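Sorting and Storing the Play Kitchen Set
Ernden Early Learning Center, Family Resources
Updated September 12, 2023

These instructions are for staff and families who borrow a play kitchen set from the Ernden lending shelf. Please follow them before each return. Allow 20 minutes.

Before you begin
Clear a table large enough to spread out the whole set. A light-colored surface is preferred, as small pieces are easier to find on it. Have ready a damp cloth, a dry towel and the storage box.

Step 1. Lay out the pieces
Empty the box onto the table. Place plates flat and leave space between them. Cups and bottles may be laid on their sides. Look for the smallest items first and move them away from the table edge.

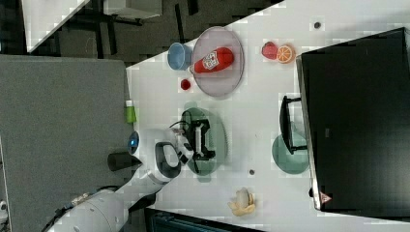
Plates, a cup, bottles and play fruit on the table before sorting.

Step 2. Sort by type
Form separate groups for plates, cups, bottles and food. Keep fruit halves with the whole fruit. Very small pieces, such as berries, go directly into the zippered pouch.

Step 3. Wipe and dry
Wipe each piece with the damp cloth. Do not soak bottles that have paper labels. Dry all pieces with the towel and leave cups open side down until no moisture remains.

Step 4. Pack the box
Stack the plates at the bottom, largest first. Stand the bottles along one side and set the cups next to them. Place the fruit on top, followed by the pouch. The lid should close without pressure.

Missing or damaged pieces
Record any missing or cracked piece on the card inside the lid. Replacement requests should be addressed to Ingeborg Fankhauser at the front office. Sets are lent again only after the card has been signed.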